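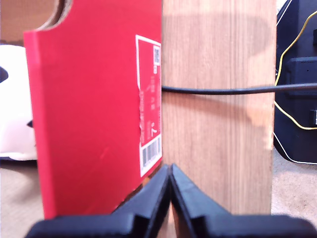 Running a cable across a wooden board

September 21, 2020

A single loose cable behind a bench or desk is easy to deal with if you do it before everything else goes back in place. These steps suit a thin, low-voltage cable such as a charger lead or speaker wire. Leave mains wiring to a licensed electrician.

What you need

Tape measure
Pencil and spirit level
Small adhesive cable clips
Fine sandpaper
Damp cloth
A stiff piece of cardboard

1. Unplug the cable

Unplug both ends and wipe the cable down. Check the outer cover for nicks and replace the cable if you find any.

2. Measure the run

Measure from the socket to the device. Our bench needed 973 mm across and another 175 mm down to the plug, and we used a cable with a little extra in it. Don't buy one that only just reaches. A cable pulled tight will lift the clips off the wood sooner or later.

3. Prepare the board

Bare timber with a rough surface does not hold adhesive well. Sand lightly along the grain where each clip will sit, then wipe off the dust and let the board dry. If an edge is chipped, sand it smooth and keep the cable clear of it. Edges are where the cover wears through first.

4. Mark the line

Draw a faint level line in pencil. On a tall board, about a third of the way down from the top is a handy height, as you can get to it without moving what's on the bench.

5. Fit the clips

Put a clip near each side of the board, then fill in between. Press each one for a slow count of 30. We used Nijs clips in the smallest size. Leave them overnight before hanging any weight on them.

6. Lay the cable

Start at the plug end and work across. A very slight sag between clips is fine. If it droops more than that, add another clip.

7. Protect it

Where boxes or tools get pushed up against the board, stand the cardboard in front of the cable. The side of an old carton does the job, and a bright colour is easier to spot when you're reaching in behind. Trim it so it stands upright without leaning on the cable.

Plug everything back in and check that the device works. Look over the clips again in February, when the heat can soften the adhesive, and replace any that have moved.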